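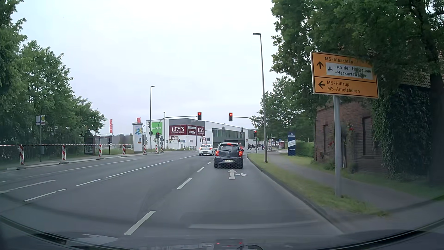
Retimed lights on the Stornholm road

So the council's traffic people say the lights out past the shops have been fixed. Again. The letter that came round in April promised "smoother travel" along the Stornholm road, and I'll believe it when I've driven it for a month without finishing my whole coffee at the stop line.

What has changed, according to the letter, is the timing. The side street gets 30 seconds in the morning peak and the main road gets whatever is left over. A firm called Mivo did the study. They watched the intersection for 2 days, both in the school holidays, when half of us were away. Make of that what you will.

The right lane is still shared between straight ahead and turning right, and that was the main complaint in the survey. One car waiting to turn holds up everyone behind it. More than 400 of us filled that survey in -- I did mine twice by mistake -- and a separate turning lane came out well ahead of anything else. The letter gives it one line, under "future options".

There is a drop-in session at the Flanska Centre on Campbell Street on 19th April, from 4 pm. They say there will be maps. Bring your own questions, preferably written down, and ask who is checking the new timing and when. The letter says "in due course". My guess is August, if then.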